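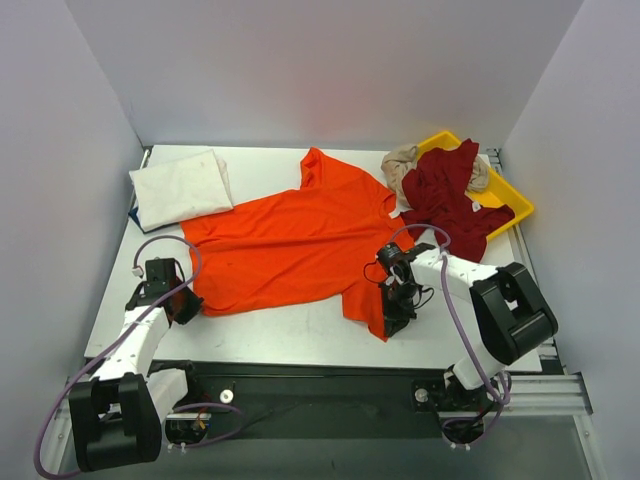
Slide 1: orange-red T-shirt, collar to the right

Right, hello everyone! Start with hands up: who's bought a T-shirt this year and hasn't worn it yet? (Wait. Put mine up too.)

I kept a list from November, every single thing I wore, and 12 items did nearly all the work. The rest just sat in the drawer looking hopeful.

Then the Rukari swap day. We had 217 pieces through the door, and I came home with 7 of them, so no halo for me!

Mention care labels here – wash cooler, skip the dryer, mend the hem before it gets silly. Pass the darning kit round. Next slide.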